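I finally finished the garden pond book Maarja Rozīte lent me in September, and I have been boring everyone at home with it ever since. It's called a pond book but it's really about still water: troughs, birdbaths, cisterns, village fountains, all the small places where people have kept water close by just to look at it. I loved it!

The best chapter is on birdbaths. I always figured you put out a dish, filled it and waited. But small birds want shallow water, a rough surface under their feet and a branch close enough to dash to. Mine was deep, glazed and slippery, stuck right out in the middle of the lawn. No wonder the robins kept going next door to Helju Paulauskas's place (she has an old trash can lid full of gravel, and it's packed every morning).

So I moved mine under the serviceberry, put flat stones in it and started topping it up before breakfast. On the third morning a chickadee came. I stood at the kitchen window with my toast going cold and didn't dare reach for the butter.

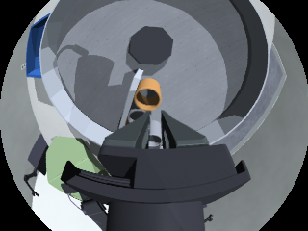
## What I want to try next

A drip! The book swears by moving water, and it can be as plain as a jug with a pinhole hung from a branch. Birds hear the plink and come looking. Rohani Lubis did this on her balcony with string and a milk jug, and she's had goldfinches, on the fourth floor.

I also want a wide, low basin for the back corner, something a toad could climb out of. That means a ramp of stones on one side, a little shade in the afternoon and no fish. I priced a stone one at Hirkedard and it was $630, so I'll be keeping an eye on yard sales instead. Saulius found his for $87, with a chip in the rim that he turned to face the hedge.

If you have a spot where birds bathe, tell me how deep you keep the water. I've gone down to an inch and a half, and the wrens still seem to prefer the saucer under the geranium.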